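Does Window Light Help People Study? Section 3: Results

Clusora sells the idea that daylight makes students read faster, and its flyer promises gains of up to 12 percent. We doubted it. In January we gave 7 classmates at Brellmont the same 1000-word text twice, once beside a window and once in the basement, then asked them what they remembered.

The gap was tiny. Window readers finished a little sooner – but most of them had drawn the window seat second, so they already knew the text.
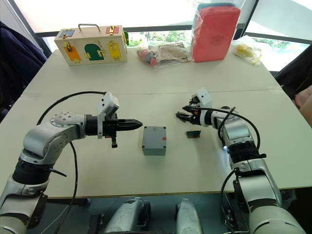

One reader objected that speed is the wrong thing to measure, and that she simply felt less tired upstairs. Fair enough, but we never asked about tiredness, so we can't claim it.

Seven people prove very little. A proper test would need 200, two different texts and a coin toss for the order. Until then we see no reason to move the desks.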